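Why Is Black Black and White White?

Take a white sock and a black sock outside on a sunny day in June. Put them next to each other on a step and leave them there while you eat lunch. When you come back, touch both. The black sock will feel warmer. Both socks had the same sun, the same step and the same amount of time. The difference comes from what each sock did with the light.

To understand it, you need to know a little about light and a little about your eyes.

Light has to come from somewhere

The sun makes light. So does a lamp, a candle and the screen of a phone. Most other things make no light at all. Your shoes don't. Your cereal bowl doesn't. You can see them only when light from somewhere else hits them and bounces off into your eyes.

You can test this at night. Close the curtains, turn off the light and look for your shoes. If your room is very dark, you won't find them by looking. They are still there, and they are still the same color. There is just no light bouncing off them.

What happens when light hits something

When light lands on an object, three things can happen to it. Usually it is a mix.

Some of the light bounces off. The word for this is "reflect."

Some of the light soaks in and turns into a little bit of heat. The word for this is "absorb." A sponge absorbs water, and a black sock absorbs light.

Some of the light may go right through and come out the other side. A clear window lets nearly all of it through.

White things reflect most of the light that lands on them. Black things absorb most of it. That is why the black sock got warm. It kept the light that the white sock sent away.

Where do the colors come in?

Sunlight looks white, but it is a mixture. It has red, orange, yellow, green, blue and violet light in it, all traveling together. You can see them spread out when there is a rainbow, or when sunlight goes through the edge of a thick piece of glass.

A red apple reflects mostly red light and absorbs most of the rest. A green leaf reflects more green than red or blue. A white plate reflects all the colors together, and when they reach your eye all at once, you see white. A piece of coal reflects very little of any color, so you see black.

Some people say that black is not a color. It depends on what you mean by the word. If you mean a kind of light, then there is no such thing as black light bouncing off coal. If you mean a crayon in the box, then black is a color, and it is often the first one to get used up.

White things are not all the same white

Look around your kitchen for white things. You might find sugar, milk, paper, an egg and a refrigerator door. Hold some of them side by side and you will see that they don't match. One may look a bit yellow and another a bit blue.

White things also have gray in them. This surprises people who are learning to draw. If you draw a white box on white paper, you have to use your gray pencil, or it will look flat. One side of the box faces the light and looks bright. Another side faces away from the light and looks darker. Your brain knows the whole box is white, so it doesn't bother you with the difference. It uses the gray to work out the shape.

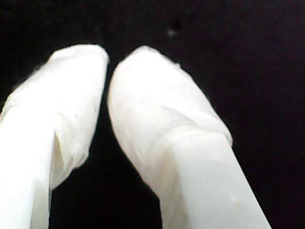
White shapes on a black background. The soft gray shading helps you see that the bar on the left has a flat side.

Cor Dekker teaches drawing to children, and his first lesson is always an egg on a table. He asks the class which colors they need. Nearly everyone reaches for white. Then he asks them to squint at the egg, and they start picking up gray, blue and sometimes a little brown.

Clear, cloudy and in between

Some materials don't fit neatly into "see-through" or "not see-through." There are three words for this.

Transparent means you can see clearly through it. Window glass is transparent.

Opaque (say it "oh-PAKE") means no light gets through. A brick is opaque.

Translucent means some light gets through, but it gets scattered on the way, so you can't see a clear picture on the other side. Wax paper is translucent. So is a thin slice of cucumber, and so are your fingers if you hold them over a bright flashlight in the dark.

Scattering is also the reason many white things are white. A single ice crystal is clear. Snow is made of huge numbers of ice crystals with air between them. Light goes in, bounces from one crystal to the next, and comes back out in every direction. All the colors get scattered together, so the snow looks white. The same thing happens with sugar. One grain is nearly clear, and a spoonful is white.

Tape works this way too. Pull one piece of clear sticky tape off the roll and you can read a book through it. Crumple it up and it looks cloudy and whitish, because the light has many more surfaces to bounce off.

Why gray can fool you

Your eyes don't measure light the way a ruler measures a line. They compare. A gray square looks lighter when it is surrounded by black and darker when it is surrounded by white. It is the same square both times.

This is why a movie theater can show you black things on a white screen. No projector can shine darkness. The black parts of the movie are just places where very little light falls on the screen. Next to the bright parts, they look black. When the house lights come on, you can see that the screen was white all along.

Try it: the gray square test

You will need one sheet of white paper, one sheet of black paper, a piece of gray paper, scissors and glue.

1. Cut 2 squares from the gray paper. Make them the same size.
2. Glue one in the middle of the white sheet.
3. Glue the other in the middle of the black sheet.
4. Put the sheets side by side and stand back.
5. Ask someone who didn't see you make them which gray is darker.

Most people pick the one on the white paper. Show them the leftover gray paper afterward so they can see that both squares came from it.

Try it: the warm water test

You will need two glasses of the same size, some white paper, some black paper, tape and a thermometer. Ask an adult before you borrow the thermometer.

Wrap one glass in white paper and the other in black. Fill both with the same amount of cold water. Write down the temperature of each. Stand them in the sun and check again after one hour, and once more after two hours. A cloudy day will give you a much smaller difference, so wait for a sunny one.

People use this in real life. In some hot places, houses are painted white to help keep them cooler. Water tanks that are meant to warm up in the sun are often painted black.

Words to know

Absorb: to soak something up.
Opaque: not letting light through.
Reflect: to bounce light back.
Scatter: to send light off in many directions.
Translucent: letting some light through, but not clearly.
Transparent: clear enough to see through.

1,126 shares
Comments (4)

Annelies Verbeke
We did the gray square test in class. Half of my students were sure I had used two kinds of paper, so we had to cut one out and slide it back and forth.

Thijs Postma
What about mirrors? My daughter wants to know if a mirror is white.

Zoriana Kostiuk
@Thijs Postma A mirror reflects nearly all the light too, but it doesn't scatter it. The light bounces off in a neat order, so you get a picture. White paper sends it everywhere.

Ward De Smet
The black glass was 3 degrees warmer after two hours on our balcony. We are trying foil next.

373 people found this page helpful

We use cookies to remember your reading level and to see which pages are visited most. Accept all / Manage settings

Get a new explainer every month. Ask a parent or guardian to sign up for our newsletter.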